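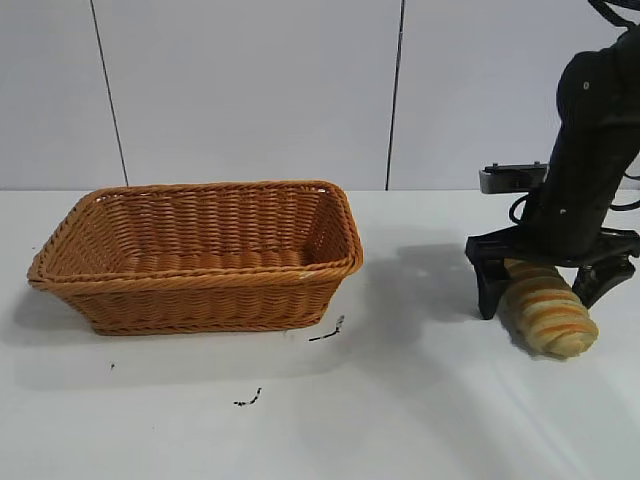
4.2. Puesta a punto y mantenimiento de la celda. La celda de Skodura la monté yo casi entera y la sigo cuidando yo, así que cuento cómo la tengo ahora y dónde me ha dado guerra. El brazo baja en diagonal desde la derecha y todo el trabajo ocurre sobre una mesa blanca con una pared gris clara detrás. Elegí el fondo liso por comodidad (la segmentación lo agradece muchísimo), pero tiene un precio: cualquier porquería destaca. En la figura 4, con la pinza sujetando desde arriba el pan en espiral y la cesta todavía vacía, se ven unos restos negros sobre el tablero, uno de ellos junto a la esquina delantera derecha de la cesta. Para el detector de la primera versión, un resto así era un objeto en toda regla, y más de una vez mandó el brazo a por él con un entusiasmo admirable.

Lo arreglé por dos vías. La primera es un área mínima en la máscara: todo lo que ocupe menos de 200 píxeles se descarta antes de calcular la pose de agarre. La segunda es un paño de microfibra. Al principio limpiaba solo al final del día y me parecía suficiente; con el pan de costra más quebradiza, no lo era. Ahora paso el paño cada vez que cambio de producto y miro también el borde de la cesta, que con su trenzado es un sitio estupendo para perder migas.

Lo siguiente son los cables. La muñeca lleva la pinza y, en el lado que mira hacia la cesta, la carcasa plana del sensor, y de ahí sale un bucle que al girar la última articulación se tensa más de lo que a mí me gustaría. En el primer montaje lo sujeté con una brida demasiado prieta y acabé persiguiendo durante dos tardes un fallo de comunicación que aparecía y desaparecía — cómo no, siempre en la misma postura. Desde entonces dejo holgura, limito el giro de la muñeca por software y reviso el conector a mano los días que hay sesión larga.

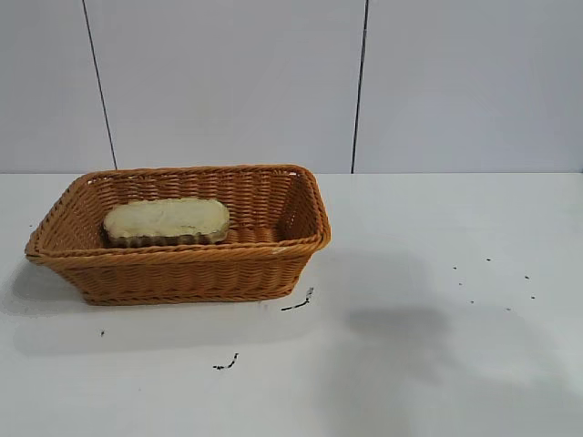

La calibración entre sensor y brazo la hago con la rutina Boateng, que es cosa del laboratorio de Skunar y corre con un tablero de 8 filas apoyado en la mesa. Tarda poco y, si la cesta no se ha movido, aguanta bien de una semana a otra. El problema es que la cesta pesa muy poco y se desplaza con cualquier roce de los dedos. Probé con topes, me estorbaban en las trayectorias bajas, y al final opté por volver a estimar su posición antes de cada depósito. Cuesta algo de tiempo de ciclo, lo reconozco, pero me ahorra discutir con la geometría.

Los dedos merecen párrafo propio. Trabajan muy cerca del tablero y, si la altura de la mesa está mal puesta en el modelo, las puntas rozan. Compruebo esa altura en las cuatro esquinas de la zona de trabajo al arrancar; si una de ellas se sale de tolerancia, nivelo la mesa y repito. La fuerza de cierre la dejo baja, con un perfil distinto para panes enteros y para rebanadas (las rebanadas se doblan con nada).

Todo queda anotado en Fistska, nuestro registro de incidencias, un nombre muy solemne para lo que empezó siendo una hoja de cálculo. Durante el periodo que cubre este trabajo acumulé 1.854 ciclos y 92 paradas. Las clasifiqué a mano en percepción, cableado, contacto con la mesa y «otros», y en «otros» metí también mis propios despistes, como arrancar una serie con el perfil de fuerza de la anterior. El desglose por categoría está en la sección 5.1, junto con los tiempos de recuperación.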